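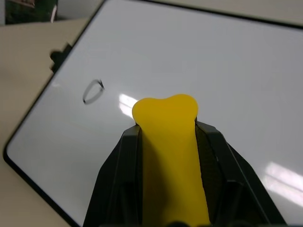
Anchoring overnight off Grendness – anyone done it?

Home > Forums > Cruising > Anchorages

Posted by donal_b, August, 7:40 pm

We're taking my brother's boat up from Hinarbridge and I'd love a night behind the point at Grendness instead of pushing on to Storkton. It's 14 miles less and my crew gets cranky!

itaegan wrote:
Did it last summer and slept like a baby. Good mud in 5 meters, and seals all evening. Go for it!

quinlan374 wrote:
Have to disagree with Ita. We dragged twice in there – the swell wraps around the point once the wind goes west, and I was up till dawn. I'd go on to Storkton and tie up.

itaegan wrote:
Well, you were in the north corner, which is all weed. Tuck in south of the old pier.
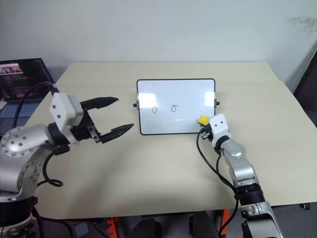 donal_b wrote:
Is there anywhere to land a dinghy?

quinlan374 wrote:
The little beach by the pier is fine near high water. After that it's a long muddy drag, so bring boots. I still say Storkton, but send us a report either way.

Tags: anchoring, overnight stops, dinghies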